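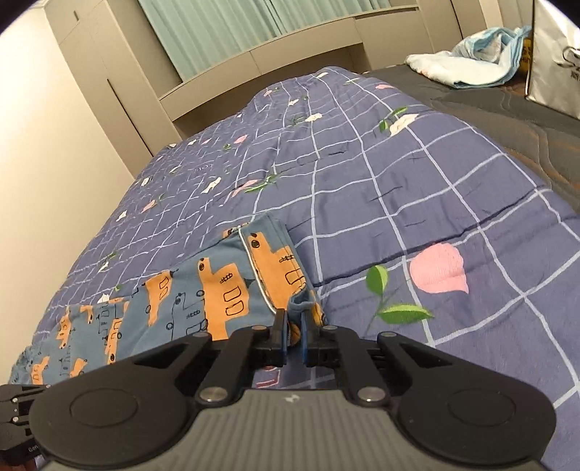
Comparing the two hand-held grippers, part two

By September we had two candidates left: the Vrettos, with its narrow closing fingers, and the Zurnis, which has wide soft ones like oven gloves. Filippos and I took one each for a fortnight and folded clothes on our own beds. Glamorous stuff!

I started with the Vrettos and a pair of blue cotton bottoms with orange prints and white piping along the edge. Piping is brilliant, as I found out very quickly - it gives the fingers a bit of a ridge to close on, and a small fold is plenty. Plain T-shirts were far more annoying. On those I kept picking up the duvet as well and had to let go and start again.

We logged 221 tries between us, 10 of which we threw out (Filippos had the wrong finger pads on, sorry Eirini). The Vrettos won on thin cloth and the Zurnis won on towels, and by more than I'd expected. My wrist preferred the Zurnis, but I got used to the other one after eight or so sessions.

Corinne asked why we didn't use a table. We did for part one, and everything was too easy! A bed is squashy and the cloth sinks into it, so that's where the two really came apart. Scores for each garment are in the next section, with Heidrun's notes on the trigger springs.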